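Oiling a butcher-block tabletop before a rental inspection
Trerton Residents Help Forum, Furnishings

Noiphan
The lease for my unit requires that wooden surfaces be maintained. The tabletop was last oiled in November. Is a second treatment required before the inspection on Mon 3 February, and which product is permitted?

Todurholm
Food-grade mineral oil is permitted. Please proceed as follows.

1. Clear the tabletop, including bowls and plates, and wipe it with a damp cloth. Allow it to dry overnight.
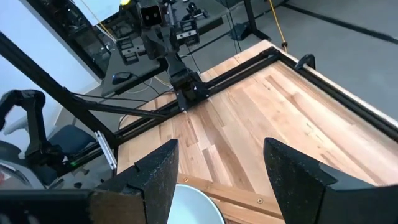

2. Apply the oil along the grain. Wait 30 minutes and remove the excess with a clean cloth.

3. Apply 2 coats if the surface still appears dull.

Stains should be sanded beforehand with 80 grit, followed by a finer paper.

Drindel
Olive oil is not advised. It turns rancid. My inspector did not ask about the table.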